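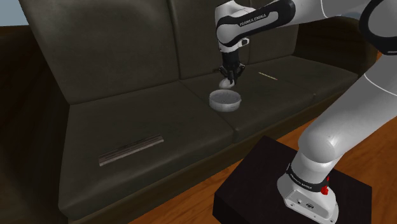
Why Does a Sofa Feel So Soft?

Think about the last time you flopped down on a sofa after a long day at school. It gave way a little, and then it stopped, and there you were, comfy as could be, with a pillow behind your back and maybe a snack. A wooden bench holds you up just as well, but you would never flop onto a bench (or you would do it only once!). So what is going on inside all that padding?

What is hiding under the cover?

If you could slice a sofa the way you slice a layer cake, you would find a strong frame at the bottom, usually made of wood or metal. On top of that come springs or stretchy bands, which sag a little when you sit and pull back when you stand up. Then comes the foam, and last of all the cover, which may be cloth or leather.

Foam is my favorite part. It looks solid, but it is full of tiny holes, and the holes are full of air. When you sit down, you squash the holes and some of the air puffs out. When you get up, the foam springs back and the air sneaks in again. That slow sigh you sometimes hear from a big cushion is air on the move!

Why doesn't it hurt like a bench?

A hard bench touches you in only a few places, mostly on the bones you sit on, so those places have to carry nearly all your weight. A cushion bends to fit your shape. Your weight gets spread over much more of you, and each little patch of skin has less to carry.

What about leather?

Leather is animal skin that has been treated so it won't rot. The treatment is called tanning, and people have done it for thousands of years. Leather can feel chilly at first on bare legs, even in a warm room, and that is just your own heat flowing into it. Wait a little while and it warms up nicely.

Try it yourself

You will need a dry kitchen sponge, a small bowl, and 12 coins.

1. Lay the sponge flat on a table and set the bowl on top.
2. Put in the coins one at a time, and look at the sponge from the side as you go.
3. Take everything off and watch what the sponge does.

Did it sink much? Now fold a towel and try the same thing with that. Which one bounced back better? You could draw both of them before and after, and then go around the house pressing (gently, please) on pillows, mattresses and chair seats to find out which is the squashiest of all.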